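Food Preservation at Home, Unit 5
Handout for participants, prepared by Ottilie Marti

1. Why salt works
Salt takes water out of the vegetable. Most harmful bacteria do not like a salty place, but lactic acid bacteria can live in it. They eat the sugar and make acid. This acid gives the sour taste and keeps the food safe for a long time.

2. The brine
Weigh the cut vegetables without the jar. Add 2 percent of salt by weight. Use plain salt with no iodine. Mix with clean hands and wait 30 minutes, until liquid comes out.

3. Choice of jar
Glass is best, as it does not take smell or color from the food. For a first trial please take a small jar. Check the rim with your finger for chips before you fill it. 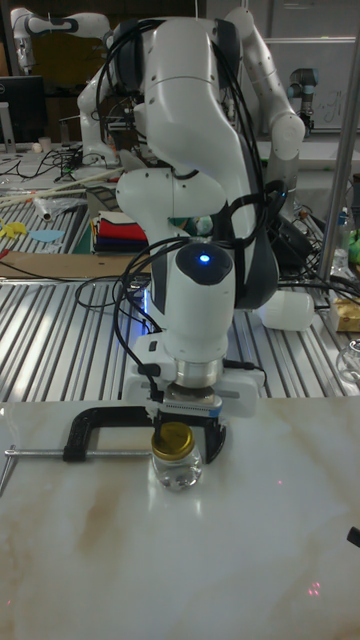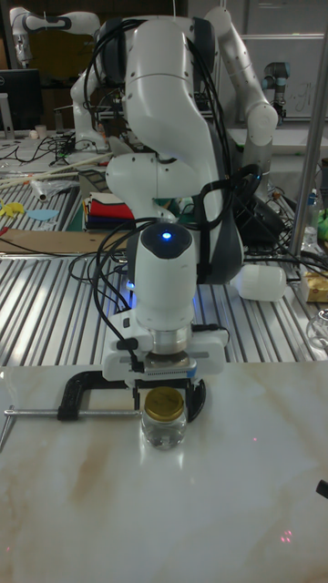 A small glass jar, in both pictures.

4. Filling
Press the vegetables down firmly and leave two fingers of space at the top. Everything must stay under the liquid. Close the lid, but not very tight, so that gas can go out.

5. Waiting
Keep the jar at room temperature and away from the sun. Taste after five days. White film on the surface is usually yeast and may be removed. If you see mold with hair or pink color, throw away the whole content.

Homework: prepare one jar of white cabbage and write down the smell and taste each day. Fabian Camenzind will collect the notes in the next lesson.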